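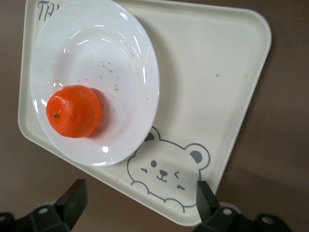 Ridwan Chin would settle for a machine that could clear up after one snack, start to finish, without anybody standing by. He has been reading about kitchen robots for years, he told the little crowd that turned out for the open afternoon at Plodside, and in all that time his own dishes have gone on waiting for him in the sink every evening.

It got a good laugh, and plenty of nodding too. Plodside, the home-chores project that has been running in Stollville since March, opened its doors to neighbors on June 7, 2019, and the question people brought with them (along with their children, and in one case a very patient grandmother) was the plain one: can these things do the housework yet?

The short answer from Darmawan Pangaribuan, who leads the project, was "some of it, slowly, and please don't sell your dishwasher." The longer answer took up most of the afternoon, and he gave it with such good cheer that hardly anyone left early.

Picking up a piece of fruit and putting it down somewhere else, he said, is the kind of job his team now feels fairly comfortable with. A plate is harder. It is slick and it lies low, and a plate with crumbs on it raises a second question, namely where the crumbs ought to go. Most of us tip them into the trash without giving it a thought, but somebody has to work out how a machine should hold the plate while it does that, and how it should check that they're gone.
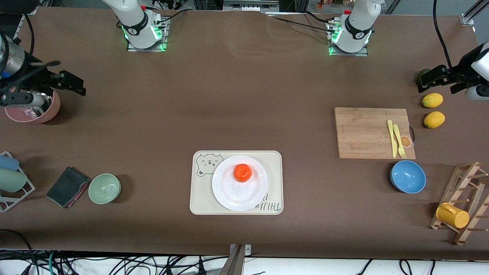

Then there is the matter of everything else that ends up on a kitchen table. Bowls, a cutting board, a plastic fork, a mug that belongs on its rack, a ball of foil left in a bowl: each one wants a different sort of grip, and a person clearing up switches between them while talking on the phone. Pangaribuan said the team had logged 161 attempts at one tidying routine this spring, and that 40 of them went through without a person stepping in. He seemed pleased with that, and he was just as happy to talk about the others.

Flastitik, the housewares shop on the main street, has been following along with an eye to its own back room, where cups and bowls have to be unpacked and put out on shelves. The shop's owners would like some help with that by next year. Pangaribuan told them he thought shelves might well come before kitchens, as a shop can decide where everything goes and a family mostly can't.

A household version is a good way off, and he wouldn't be drawn on a price, though he was asked at least twice and very nicely. The next open afternoon will be held at the Manurung hall, which has more chairs. There are 20 places for anyone who would like to try guiding the arms by hand, and names can be left at the Flastitik counter.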